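Chapter 10
Measuring the Foot and Choosing a Size

Terms introduced in this chapter: last, stick length, heel-to-ball length, joint girth, instep girth, toe allowance, size interval, Paris point

10.1 Why the size label is not enough

A shoe size is a statement about length. It says little about width and almost nothing about the height of the instep, the shape of the toes, or the volume of the heel. Two feet of equal length may need shoes of different sizes, and one foot may need different sizes from two makers. The label also does not state which length is meant. Some makers mark the length of the foot the shoe is intended to fit, while others mark the length of the last, the solid form over which the upper is shaped. The last is normally longer than the foot.

Chapter 9 dealt with the parts of the upper and the sole. The present chapter covers the foot measurements on which sizing depends, the common size scales, and the procedure for a fitting. Width grading in children's shoes is left to Chapter 12.

10.2 Measurements of the foot

Four measurements are used throughout the chapter.

Stick length is the straight distance from the back of the heel to the tip of the longest toe. The longest toe is often the first, but in many people it is the second, and the measurement must be taken to whichever extends farthest.

Heel-to-ball length runs from the back of the heel to the joint at the base of the big toe. It determines where the shoe should bend. If the flex line of the sole falls ahead of or behind this joint, the upper creases in the wrong place and presses on the foot at each step.

Joint girth is taken with a tape around the widest part of the forefoot. Instep girth is taken around the middle of the foot, over the top of the arch. Both are read with the tape in contact with the skin or a thin sock but not pulled tight.

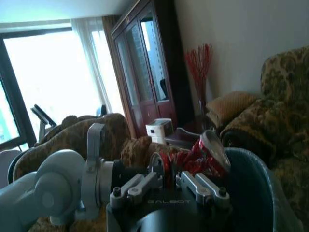
All four measurements change with load. When a seated person stands, the arch lowers slightly, the foot lengthens, and the forefoot spreads. Measurements for walking and running shoes are therefore taken standing, with the weight shared between both feet. Girths increase during the day as fluid collects in the lower legs, and a foot measured at 8 a.m. may give a smaller reading than the same foot at 5 p.m. The time of measurement should be written on the record.

Left and right feet are measured separately. In a fitting study directed by Salvador Tavares at the Quinlan workshop, 142 adult walkers were measured standing, and differences in stick length between left and right of up to 10 mm were recorded. The pair is always fitted to the larger foot. Excess volume in the other shoe is taken up with an insole or with the laces.

10.3 Size scales

The scales in general use differ in their starting point and in their interval, the change in length from one full size to the next. The continental European scale uses the Paris point, equal to two-thirds of a centimeter. The British and American scales use an interval of one-third of an inch, with half sizes between, but begin from different zero points. The Mondopoint system states foot length directly in millimeters and may add a width figure.

Conversion between scales involves rounding, and published tables do not always agree. The tables of two makers discussed later, Binano and Plonari, place the same foot length in different American half sizes. Where a foot length in millimeters is printed on the box, it should be preferred to a converted size.

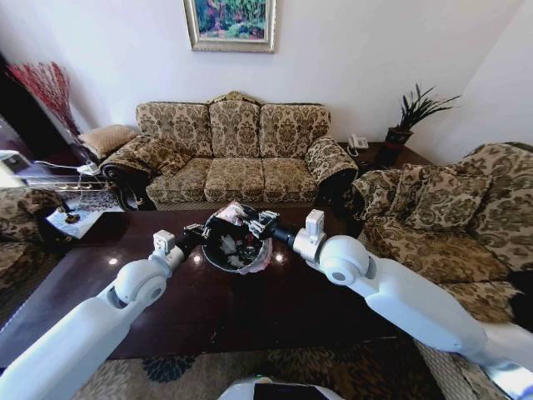
Figure 10.2 Two robotic arms at a round black trash bin on a coffee table.

10.4 Toe allowance

Toe allowance is the space left between the longest toe and the inside end of the shoe. It permits the foot to move forward on a descent and to lengthen under load. The amount required depends on use and on the shape of the toe box. A pointed toe box needs a greater allowance than a round one, as part of its length cannot be occupied.

Allowance cannot be judged reliably by pressing on the toe cap, particularly where the cap is stiffened. If the insole is removable, the wearer stands on it outside the shoe with the heel aligned to the rear edge, and the space ahead of the toes is read with a ruler. Worked Problem 10.1 applies this method to the Flirora trail shoe, using the measurement record set out in Table 10.1.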